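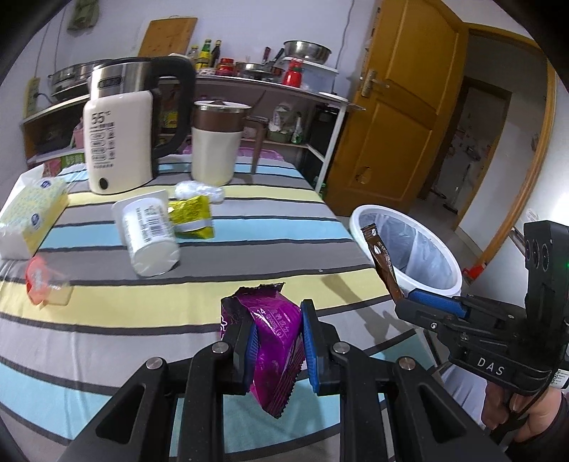 Clearing the snack table: wrappers go to the lined bin on the floor, the kettle stays at the back.

Abundio Hinojosa has looked after the tea room at Gundisow for 8 years, and he still begins each clean-up with the small rubbish. "If I start by wiping, I only push the packets from one side to the other," he says. "First the empty bags and the coffee sticks. After that I can see what kind of table I have."

I met him in December, when the tea room is at its busiest. The company has 35 people on this floor and most of them bring something to share before the holidays. By the middle of the afternoon there are snack bags in purple and yellow, tissues, little packets of every sort. He does not complain about it. "They are eating together. I prefer this to a clean table and everybody at the desk."

The striped cloth was his own idea. Before it there was a bare table top, and every cup left a ring. He bought the cloth at a market for himself, changed his mind on the bus home, and brought it to work the next morning. It goes in the wash on the last day of each month, or earlier if somebody spills the soup.

His colleague Hedvig Haugland takes care of the white shelves behind the table. They had some disagreement about the kettle, which she wanted on a shelf and he wanted near the cups. "I lost," she says, and laughs. "But he must fill it, this was my condition." The kettle has 55°C printed on its lower part, and she finds this a good temperature for people who are always in a hurry.

About the bin they agree completely. It is white and round, it has a clear bag inside, and it stands on the floor next to the table. Ms. Haugland once tried to keep it under the sink. "In one week I picked up more wrappers than in the whole winter," she says. "People will not walk four steps with a coffee stick."

I asked Mr. Hinojosa what he does with packages that are opened but not finished. He folds the top over twice and puts a clothes peg on it, and after two days he asks in the hallway whose it is. Usually there is no answer, and then he has it with his tea.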